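February, gone four in the afternoon, and the left one was pulling again.

Not by much. Two millimetres maybe, at the tips. But you close a hand on a pair of glasses and two millimetres is the difference between the arm and the lens, and I'd already had one note from Rakthorpe that week about smeared lenses. Polite note. Worse than a rude one.

So. Unit 32 off the shelf, strap on, cable round past the wrist where it always wants to catch. Unit 107 in the right hand for comparison, because 107 never did anything wrong in its life. Green light on. Good old 107.

The Wadent manual gives you a page and a half on looking after the fingers. Wipe the pads. Check the pads. Do not use solvent. Then a drawing of somebody else's model. The rest I had from a notebook that came with the job, blue cover, no name in it, most of the useful bits written sideways in the margin. Whoever they were they hated the left-hand units. *Creeps after long rest*, it said. *Warm it up. Talk to it if you must.*

I opened and closed it twenty times. Didn't talk to it. Not then.

Marker cube next. If the cube's shifted on its seat then the hand can be perfect and the numbers still come out drunk, that was the first thing I learned at Grisonen and I learned it by blaming a motor for a whole week. Thumb on the cube, push. Nothing. Solid. Pushed the other side. Solid.

Glasses then. Old pair, black frames, they'd been the test piece since before me. Reach, close, lift, put down. Reach, close –
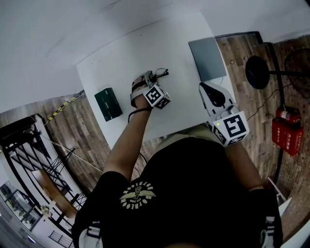
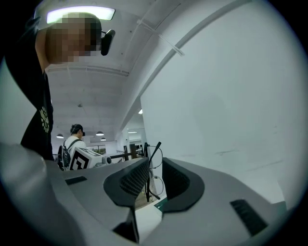 *Left hand on the glasses, then one of the grippers from low down, pads up and the gap between them.*

– and there it was. Not a slip. A kind of lean. I let go and did it agian slower and it leaned again, same way, same place, like someone favouring a knee.

I checked the counter. 1,371 closes since the last strip-down. The notebook said do it at a thousand. I had written "do it at a thousand" on my own hand in biro, in January, and then washed the hand.

Right. Strap off. Power out, wait for it to stop humming. Screws in the lid of something so they don't roll, and I had no lid, so my palm, so everything one-handed from there. Pad off the left finger, then the pad off the right. Laid them side by side and ran a nail along the mesh. Right one clean. Left one had a bit of grey fluff packed down one edge, tight as felt, and behind it a pin that had walked out of its hole by the width of nothing at all.

All afternoon for that.

Pushed the pin home. It clicked. Picked the fluff out with a toothpick, which isn't in the manual and is in the notebook, page nine, underlined. Pad on, other pad on. One screw went on the floor and I said a word and found it under my own shoe.

The phone went while I was down there. Olivares, wanting to know could they have both hands by six. The job wasn't late yet, they said. They said yet twice.

"They'll be there," I said, with a screw in my mouth.

Power. Hum. I put it through the warm-up, open, close, open, close, and I watched the tips the whole way and they met. Dead middle. Did it with my eyes shut and listened and it sounded like 107. Counter back to zero, which always feels like cheating.

Then the glasses one more time. Reach, close, lift.

"Go on," I said. So I did talk to it in the end.

It held them by the bridge, level, no lean. I kept it up there longer than I needed to. Then I put them down and got out the notebook, and under *creeps after long rest* I wrote: *or check the pin, left finger, behind the fluf.* Twenty to five. I went to find a box.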